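How to File a Storm Damage Report With the Town of Simdale

So a storm came through and part of your roof is now part of someone else's yard. Before you call your cousin with the chainsaw, spend 20 minutes on a damage report. The county uses these to decide whether Simdale gets any recovery money, and it has never been known to guess in our favor.

Start outside, in daylight, with shoes on. Stay away from any wire on the ground, including the one you are sure is only the cable. Call the power company and let them be sure.

Take photos before you move anything. Get one wide shot of each side of the house, then go closer. For water inside, hold a tape measure against the wall at the high mark. A photo of your boot standing in the water is dramatic but hard to convert into inches.

Next, fill out Form 674. You can do it online or pick up a paper copy at the town hall front desk. Use one form per address, even if the same tree visited both you and your neighbor.

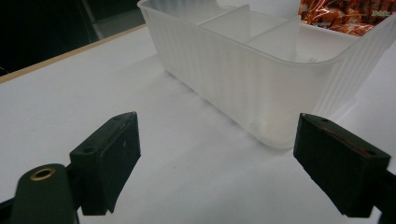 Town of Simdale – Office of Emergency Management

In Section B, list each damaged item on its own line with its age and what you paid for it. "Garage stuff" will come back to you. Anything under $200 can be grouped together, so there is no need to itemize the rakes.

Section C asks for the cause. Check wind, water or fallen object. If it was all of them, check the one that got there first and explain in the notes box, which holds more than it looks like it does.

Leave Section D blank if you have no insurance. If you do, write down the claim number, or "pending" if you are still on hold.

Sign the last page. During the September storm we received 38 unsigned forms, and every one had to be mailed back to a street that was still being cleared.

Keep your receipts for tarps, pumps and motel rooms – copies go to us, originals stay with you. If an inspector is assigned, you will get a call with a two-hour window. Please tie up the dog, even the friendly one.

Last updated 2023-05-02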